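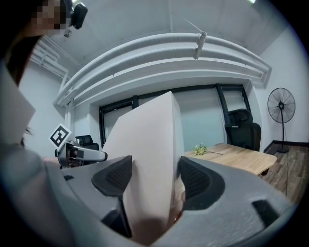

The closure of the Rindale branch library: a statement of personal views

22 Aug 2022

The consultation on the future of Rindale branch library closed on Friday. As I have used the building for most of my adult life, and served for a period on its readers' panel, I wish to set out my position in full. The views given are my own and do not represent those of the panel.

The proposal is that the branch should shut at the end of the financial year and that its stock should pass to the central library at Pandlow. Residents of Rindale would be served by a mobile library calling once a fortnight in the car park behind the Stevens building. A reading room with a small fixed collection would remain at Dirkdale, under arrangements that have yet to be published.

I accept that the authority must make savings. I accept also that the Rindale building is expensive to heat and that the flat roof over the children's section has been patched more often than is sensible. My objection concerns the manner in which the case has been made, and in particular the use of the lending figures.

The consultation paper states that the branch had 917 active borrowers in the last full year, down from 1,809 ten years earlier. Both numbers are correct as far as I can establish. An active borrower, however, is defined as a person who has taken out at least one item on their own card. A parent who borrows for three children on a single card is one borrower. A pensioner who comes in each morning to read the newspapers is not a borrower at all, and neither is the student who sits at the long table from four o'clock until closing. The paper makes no attempt to record visits, although the branch has had a door counter for years.

The ten-year comparison should also be read with some care. Opening hours at Rindale were reduced twice in that time, and stand at present at 30 hours a week. Saturday afternoon was the first session to go. It was also, as any regular user could have told the authority, the one at which families came. A service that is open less will be used less, and it is unsatisfactory to see the second fact presented without the first.

On the matter of stock, the paper proposes that 2,000 volumes be retained for the mobile service and the remainder absorbed at Pandlow or withdrawn. No list has been provided. I have a particular concern for the local history shelves, which hold parish magazines, sale catalogues for several of the larger farms and a bound run of the Dirkdale agricultural show programmes. Few of these are borrowed, being for reference only, and they would score poorly on any measure based on loans. I asked in writing in May whether they would be kept together. The reply stated that all items would be assessed in line with the stock policy. I have since read the stock policy and it does not mention local material.

The bus from Rindale to Pandlow runs every two hours and does not run in the evening. The paper describes the journey as convenient. It may be so for those with a car, although parking at Pandlow is charged by the hour and the nearest free spaces are at the top of a steep hill.

I have asked the authority to do the following before a decision is taken: to publish the door counts for each of the past ten years; to give a written undertaking on the local history shelves; and to cost a smaller option, under which the branch would keep its front room and let the rear of the building. The last of these was raised at the public meeting and was noted, but it does not appear in the summary issued afterwards.

Responses received after the closing date will not be considered formally. Residents may still write to their ward councillors, and I would encourage them to do so - preferably by letter, and in their own words. The full council is expected to consider the matter at its autumn meeting, which is open to the public. Questions from the floor must be handed in three working days beforehand. I have submitted mine, on the door counts, and will publish the answer on this page when it is received.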